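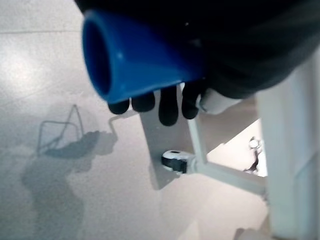 Is the Luner hand controller worth it for recording robot demos? For pick-and-hold work, I'd say get it, but plan on a slow first week.

Had ours 6 weeks now. Setup took 30 minutes, most of that hunting for the pairing menu. Finger tracking is good – curl your hand, the robot curls its hand, hardly any lag. Cups and tubes, fine. Thin stuff like cards, forget it, the thumb drifts and you re-zero agian.

Hand-guiding the arm still beats it for slow pushes. Tried both on the same task, kept 7 remote takes out of 30. Not great. Got better once I stopped rushing the grip.

Strap is cheap. Battery ok. Export to Rulley works but drops the file names, wich is a pain.

Paid around 3,000. Would buy again, minus the strap.

– Krum Tomić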